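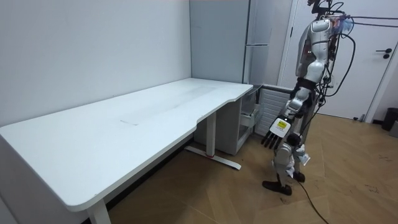 3주차. 작업면 정리와 냉장 보관부 점검

과목: 실내 공간 관리 실습 (Foltley 교육실, 수요일)

1. 용어
작업면: 물건을 올려놓고 작업하는 상판의 윗면.
여유 바닥: 가구 다리 사이와 문 앞에 비워 두는 바닥.
개폐 반경: 문이나 서랍이 열릴 때 지나가는 범위.

2. 작업면
상판은 완전히 비운 상태에서 점검을 시작한다. 회색 얼룩과 긁힌 선은 구분하여 기록한다. 얼룩은 중성 세제를 묻힌 천으로 닦고, 긁힌 선은 닦지 않고 위치만 적는다. 흰색 상판은 측면 조명에서 한 번 더 확인한다. 앞쪽 가장자리가 곡선으로 파인 상판은 그 부분을 따로 닦는다.

3. 다리와 바닥
흰색 다리에 붉은 표시가 있으면 떼지 않는다. 다리 사이에는 물건을 두지 않는다. 나뭇결 무늬 타일은 작은 점이나 흠이 무늬에 묻히기 쉬우므로 이음선을 따라 한 줄씩 본다.

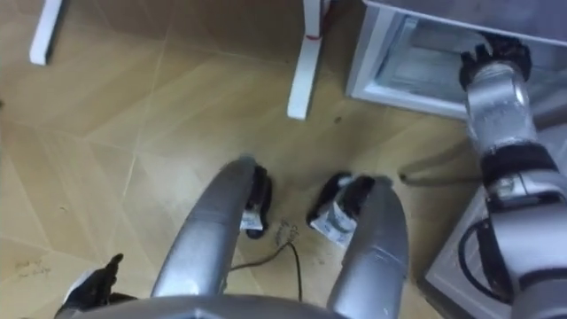

4. 냉장 보관부
문을 열기 전에 개폐 반경을 확보한다. 내부는 위 선반에서 아래 선반 순으로 점검하며, 꺼낸 물품은 비워 둔 작업면에 선반별로 나누어 놓는다. 문을 연 상태는 한 번에 2분을 넘기지 않는다. 선반 가장자리와 반사되는 플라스틱 면은 각도를 바꾸어 확인한다.

5. 서랍장
서랍은 한 칸씩 열고, 다음 칸을 열기 전에 닫는다. 금속 테두리는 마른 천으로 닦는다.

6. 기록
점검표는 Rellitz 양식 116번을 쓴다. 비고란에는 위치, 상태, 조치를 순서대로 적는다. 조치하지 않은 항목도 빈칸으로 두지 않고 "보류"로 표기한다.

과제: 각자 사용하는 작업면 한 곳을 점검하고 점검표 1부를 제출할 것. 참고 자료는 Kushwaha 교재 29쪽.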